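November, late, kettle on

What a day! I have to get this down before I sleep or I'll lose half of it.

The recalibration worked. I'm nearly sure it worked. For weeks I've been blaming the tracking for the jumpy wrist paths in the Wanwood set, and I had written two very cross pages about it in here. Then this morning Ankica Stojanović read my notes over breakfast (she was on a train, I was in my socks) and wrote back one line: "Have you checked the clock offset for each hand separately?" I had not. I had measured one offset, on the right hand, and used it for both. The left was 32 milliseconds behind the whole time.

So I spent the rest of the morning rerunning everything with a separate offset for each hand, all 469 demonstrations, and the left wrist smoothed out like somebody had ironed it. I went for a walk around the block just to use up the feeling.

After lunch we went back to collecting, with the laptop task again. It's my favourite of the lot, since both hands have to agree on something. One steadies, the other comes round, and you can't fake it with two single-arm policies glued together. I've tried. The Futorlow baseline is exactly that, and it does well on cups and falls to bits the moment an object needs holding still.

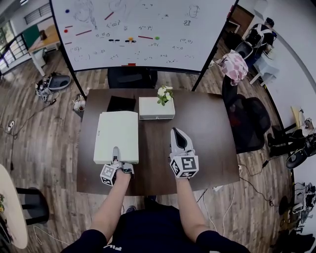 I'm getting better at moving slowly without moving stupidly. My early demos are painful to replay: I hover, I change my mind, I come in from the side and then from the front. The policy learns all of that, of course. It's a very honest mirror. Now I decide on the approach before I start recording, say it out loud, and go. My shoulders still ache after a long session and I should really get a higher chair, or a lower table.

The other thing I wanted to write down is the idea about the views. Up to now the model has had the head view and both wrist views all the way through, each with the same weight. What I want to try is letting it lean on the head view while the hands are travelling and hand over to the wrists near contact. It's hardly a new thought, but I'd like to see whether it learns the handover by itself if we randomly drop the head view during training. Ankica thinks it will, and has bet me a box of pastries. I took the bet mostly because I want to be wrong.

I went through a pile of wrist footage before tea to see what's really in there when the hand is away from the object, and there's more to work with than I'd given it credit for.
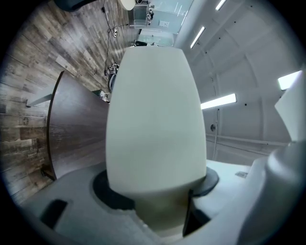

A fisheye lens picks up such a lot of the room. Ceiling lights, floorboards, the big straight things you could use to work out which way the hand is turned. I'd been thinking of all that as rubbish to be cropped out, and now I wonder if the crop has been costing us. It could also go the other way — the policy might get attached to this one ceiling and be hopeless when we take it over to Drusteritz. The only fair test is to train with the crop and without it, then run both versions in both rooms. That's a nice clean little grid, and I'm keener on it than on anything I've done since winter.

A first number, so I remember where it stood: with the old offset, the policy managed 2 good runs before it started to wander. I haven't run the new one on the arms yet. I wanted to, badly, but it was late and I was tired, and I've broken things that way before.

To do in the morning: write the offset check into the start-up script so it measures both hands every time. Email Ñahui about the second storage drive. Relabel the old left-hand files so I never load them by mistake. Then, finally, put the new policy on the arms and see.

The kettle boiled ages ago. Bed.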